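Laundry and drying room - quarterly check with comments
Galton Street hostel, ground floor rear
Done in October, before the summer bookings start

Marks used: OK, FIX (we can do it), TRADE (needs someone licensed), WATCH (look again next time).

## 1. Getting in and out

- [x] Door opens fully, nothing stored behind it - OK
- [x] Self-closer pulls the door to the latch - FIX. Stops 40 mm short unless you push it. Needs adjusting at the arm, and the hinges could do with oil.
- [x] Path from the washers to the back door clear - OK
- [x] Exit sign lit - OK
- [x] Back step edge strip - WATCH. One end is lifting. Still stuck down where people walk.

The mat inside the back door has been swapped for the rubber-backed one from the Hjaltested wing. The old one slid on the tiles and has gone in the skip. If it turns up again, put it back in the skip.

## 2. Washing machines

- [x] Machines level and not walking - OK for 1, 2 and 4. Number 3 - FIX, front left foot has wound itself up again. Needs a lock nut, which was on the last list too.
- [x] Inlet hoses free of bulges and rust at the fittings - FIX on number 2. Cold hose has surface rust on the collar. Replace both hoses together.
- [x] Taps turn off by hand - OK
- [x] Drain hoses seated in standpipe - OK
- [x] Door seals clean - FIX. Black mould in the fold on 1 and 4. Wipe with the white vinegar mix and leave the doors open overnight.
- [x] Detergent drawers - OK

Number 2 took a long time to drain during the test wash. The filter had a hair tie, two coins and a lot of grit in it. It drained normally afterwards. Guests coming off the beach track don't shake their gear out, and the sign asking them to is behind the dryer door when it's open. Move the sign.

## 3. Dryers

- [x] Lint screens whole, no tears - OK on A. B has a small hole near the handle - FIX, order a screen.
- [x] Lint screens cleaned after each load - not being done. Both were thick at 7 am.
- [x] Ducts connected and not crushed - FIX on B. The machine had been shoved back against the wall and the duct was flat. Pulled forward on the day. There are 115 mm of clearance now and it needs to stay that way.
- [x] Outside flap opens when running - OK
- [x] Area behind machines free of lint and dropped clothing - OK after cleaning
- [x] Plugs and leads not warm after a full cycle - OK

The lint is the item I'd put first on this sheet. It was marked FIX last quarter and got fixed for the day. I have added it to the morning jobs card between the bins and the kitchen benches, with a box to initial. Anyone doing the late shift should do it as well when they lock up.

The internal duct run hasn't been cleaned since the Tralley people put the second dryer in. That's a TRADE job and should be booked while the place is quiet.

## 4. Hanging and drying space

- [x] Wall brackets tight - OK
- [x] Ceiling pulley rack, rope and cleat - FIX. Rope is furred where it runs through the double wheel. Taken out of use and tied up high until it's replaced.
- [x] Nothing hung over or within a metre of the heater - FIX on the day. Two towels moved.
- [x] Hooks have no sharp ends at face height - WATCH
- [x] Clip hangers sound, no cracked plastic - FIX, five thrown out

The clip hangers get brittle near the window. Most of the failures are at the spring, so squeeze each clip once and see if it whitens or splits. A hanger with one bad clip still gets used for shirts, then someone hangs wet jeans off it and the rest lets go.
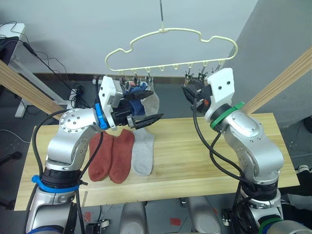

Small things like socks should go on the clip hangers and the big stuff on the floor airers. When socks go on the airers they end up down behind the heater, and that's where the scorched one came from in winter. A note to this effect is going in the room folder and on the inside of the laundry door.

Floor airers: four in use, one with a bent leg that folds up under weight. Tagged and put in the shed. The Kosside airer is the heaviest and trips people when it's left half open, so fold it flat against the wall when it's empty.

## 5. Electrical

- [x] Safety switch trips on test button and resets - OK
- [x] Power points - no cracks, no scorch marks - OK
- [x] No power boards on the floor - FIX on the day. One found under the folding bench with a phone charger in it. Removed.
- [x] Iron lead - TRADE or replace. Outer cover has pulled out of the handle end. Cut the plug off and binned it. New iron needed.
- [x] Test tags in date - OK except the spare heater. Not to be used until tagged.
- [x] Lights - one tube flickering over the tubs - FIX

## 6. Water, floor and air

- [x] Hot water at the tub not scalding - OK
- [x] Floor drain runs freely - OK, grate lifted and cleaned
- [x] Tiles not loose or slippery - WATCH, two hollow ones in front of number 4
- [x] Exhaust fan draws a tissue to the grille - FIX. It wouldn't hold it. Grille is furry and needs to come down for a wash.
- [x] Window opens and stays open - OK

There is paint lifting above the window again. I think it's the fan. Clean that first and see what the wall does before anyone scrapes and repaints.

## 7. Chemicals and first aid

- [x] Bleach and stain remover in the locked cupboard - OK
- [x] Every bottle labelled - FIX. One spray bottle with clear liquid and no label. Tipped out.
- [x] Gloves in two sizes - only large left, reorder
- [x] Eye wash in date - OK
- [x] Burn gel in kit - missing, reorder

## Shopping and spending

- Hoses for number 2, pair
- Lint screen for dryer B
- Lock nut for number 3, and buy a few spares
- Pulley rope
- Iron
- Gloves (small and medium), burn gel
- Light tube

There is $180 left in the maintenance tin for this quarter, which won't stretch to the iron and the hoses and everything else. Hoses, lint screen and first aid items come out of it first. Duct cleaning goes on the main account.

Recheck of all FIX items in 28 days. Leave this sheet on the clipboard until then - the last one went missing.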